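Free returns, and who ends up paying for them

A reader in Plumholm wrote in after our last issue to say we had been unfair to Rebelo. She has used the shop for years, sends back more than half of what she orders and has never paid a penny to do it. What, she asked, was there to complain about?

Quite a lot, I think. Rebelo's new promise, which went up on the side of every bus in Pokport at the start of June, is "Free returns, for ever". I have never trusted the word free when it is painted on a bus, and I trust "for ever" even less. A parcel that goes out and comes back has been handled, driven and labelled twice. Somebody's wages and somebody's diesel went into that, and Rebelo has not told us it has found a way of getting either for nothing. 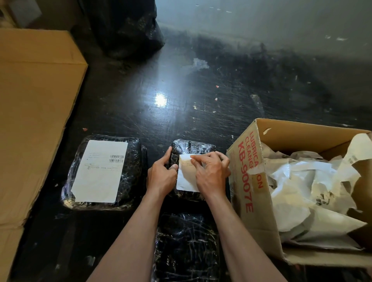 Pressing a shipping label onto a wrapped package.

So I went and looked at the prices. I keep my old order emails, a dull habit that has its uses. A plain grey cardigan that I bought from Rebelo two years ago for 26 pounds is now 34. The same pillowcases have gone from nine pounds to 12. The shop will say that everything has gone up, and so it has, but the market stall in Pendville where my sister buys her pillowcases has put them up by 50p in that time. I don't claim this proves anything. Two items make a poor survey. I would only point out that Rebelo, when I asked what share of its prices went on handling returns, sent me three paragraphs about how much it values its customers.

The people I feel for are the ones who never send anything back. You measure yourself, you read the size chart, you order one pair of trousers and you keep them. Under "free" returns you are chipping in for the person who orders the same trousers in four sizes and posts three of them back. There is nothing wicked in ordering four. Sizes are a mess and the shop practically begs you to do it. The website now has a button that says "Not sure? Add the next size up too!" and I would like to know how that sits with the page on the same website about cutting down waste.

That page deserves a word. It says returned goods are "given a new life wherever possible". Wherever possible is doing a lot of work there. I asked how many returned items go back on sale as new, how many are sold off cheaply in bulk, and how many are thrown away. Rebelo does not publish those figures. I asked whether it collects them. It said it was "on a journey", and I have heard that one from enough companies to know that the train rarely leaves the station.

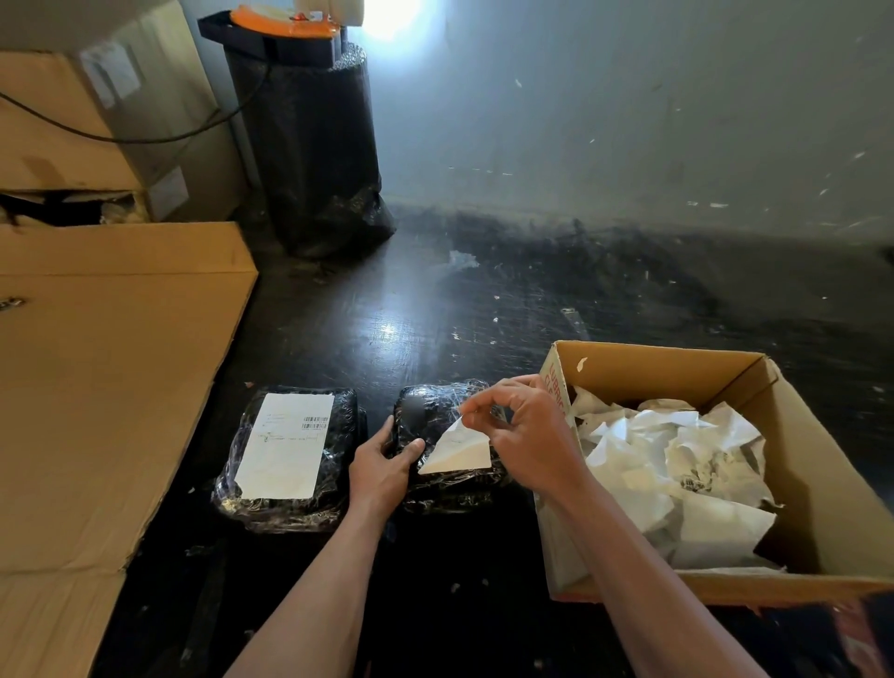
A hand at the corner of a shipping label, with a second wrapped package alongside.

We did try our own little count. We asked readers to tell us what happened to their last online clothes order, from any shop, and 592 of you answered. Of those, 128 had sent at least one thing back. That is lower than I expected, and I should be fair and say so. It may be that readers of a consumer newsletter are a careful lot, or that people who return everything don't like filling in forms about it. Either way, most of you kept what you bought, and most of you are helping to pay for those who didn't.

Several of you raised the matter of refunds. The bus says nothing about how long they take. Rebelo's small print allows itself 14 days from the moment the parcel is "received and processed", and processed can mean whatever the shop wants it to mean that week. One reader in Pokport was told her coat had been received but was waiting to be processed, and she was told it again 11 days later.

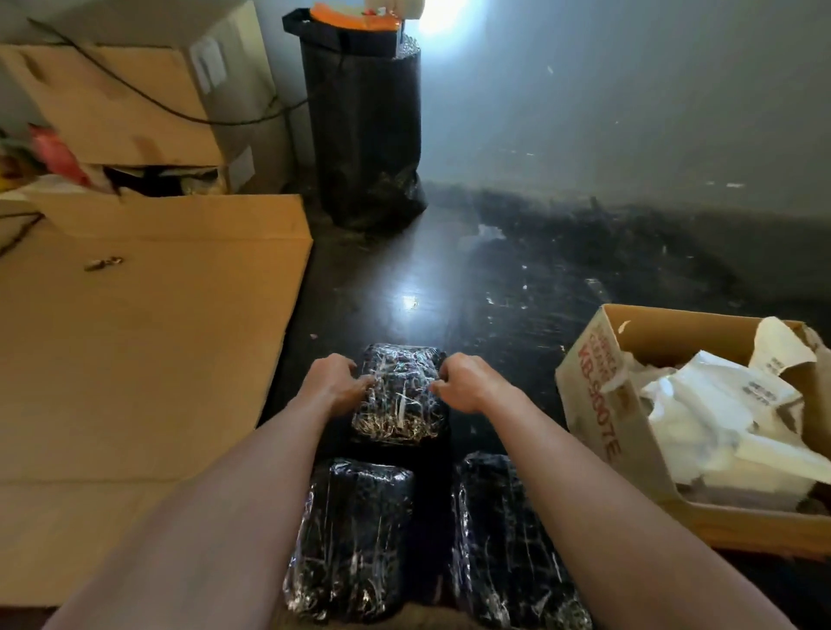

My advice on sending things back is dull and I stand by it. Get proof of posting every time, even when the shop says you don't need it, and keep it until the money is in your account. Write down the tracking number somewhere other than the parcel. If you are returning several things, ask whether they can go together, and if they can't, mark each one before you seal it. Three black packages in shiny clear wrap look much the same once they are close together on a floor, and a shop that has muddled your order will be in no hurry to admit it. Check the name of the firm on the returns form as well, in case you bought from an outside seller with rules of its own.

As for the promise, I have asked Rebelo to put in writing that "for ever" means it will not bring in a charge next year. The reply says that all offers are subject to change. Letters on this subject are welcome until 26th June, including from the reader in Plumholm.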